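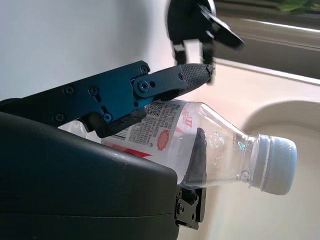
9th December, the water bottle again

Spent the day on the grasp planner and have one bottle to show for it. The wrist camera still worries me. Clear plastic is a rotten thing to ask a depth model about, and Clavik (our perception stack, named before I had a vote) tends to find the label, find the cap, and report open air where the neck ought to be. I've started feeding it the white cap and the edge of the label as two anchors and letting it draw a line between them. Crude. Cremilda Holanda looked over my branch and called it "a ruler with a config file." She approved it anyway.

Then the second hand. The planner treats each arm as a polite stranger, so the fingers end up closer together than I like. I raised the clearance to 44 millimeters and it refused to plan at all, for 1098 log lines, every one of them the same warning. Put it at 14 and it cheered right up. I did not.

Also found out why the grip force looked so noble in yesterday's plots. The Górecki filter was smoothing the same signal twice, once in the driver and once in mine. Took mine out. The curve is now ugly and I trust it more.

Tomorrow: collision margins per finger, and the cap twist if Cremilda lets me near it. Must remember to eat lunch.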